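fenik-wristcam-trials

README

Wrist camera recordings from the Fenik hand trials, March 28, 2021 release. Maintained by Ljubica Softić and Bujar Bošković. Complaints go to Bujar, who asked for them in a meeting and has regretted it.

What's in it

623 clips from a small camera mounted at the wrist, split between two mounting positions we call "high" and "low." The names describe where the bracket bolts on. They say nothing about quality, although Ljubica has opinions.

We recorded under 4 controller settings: stock, stock with the gains turned down, the Trornolo controller, and the Trornolo controller after Lok-yiu Kao read its manual. The last two are labeled separately in the metadata and should stay that way.

What we wanted to know

Whether a camera this close to the fingers sees enough of anything else to be useful. The Veltska people mount theirs farther back and get a wide, calm view of the work. We get a wide, calm view of our own hardware. The trade is less blocking by the arm in exchange for a lot more blocking by the hand, and the clips are there so you can decide which one annoys you more.

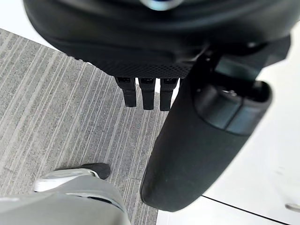
Wrist view with the three fingers hanging down, arm segment at right, carpet and white floor below.

Frames like this are normal for the set. The black housing takes up the top, so any cropping script that assumes the interesting part is in the upper half will hand you a fine study of matte plastic. Shiny edges and pale floor can fool auto exposure too. We left exposure on auto for the high mount and locked it for the low one, a decision made by Costel Georgiou over lunch and never revisited.

Layout

clips/high and clips/low hold the video
meta.csv has one row per clip: mount, controller, operator initials, notes
calib/ holds lens files, one per mount
masks/ holds hand outlines for 500 of the clips

The masks were drawn by hand by Viorica Mladenović. The remaining clips have none, and she would like people to stop asking.

Known problems

People's legs and shoes turn up in the corners. Filter for them if your model is easily distracted.

The notes column is free text. One operator used it for parts orders.

Timestamps from the arm and the camera come from separate clocks. Run sync.py before comparing them. Running it a second time shifts everything again, so keep a copy.

License

Research use. Credit the Yordanov lab and link to this page.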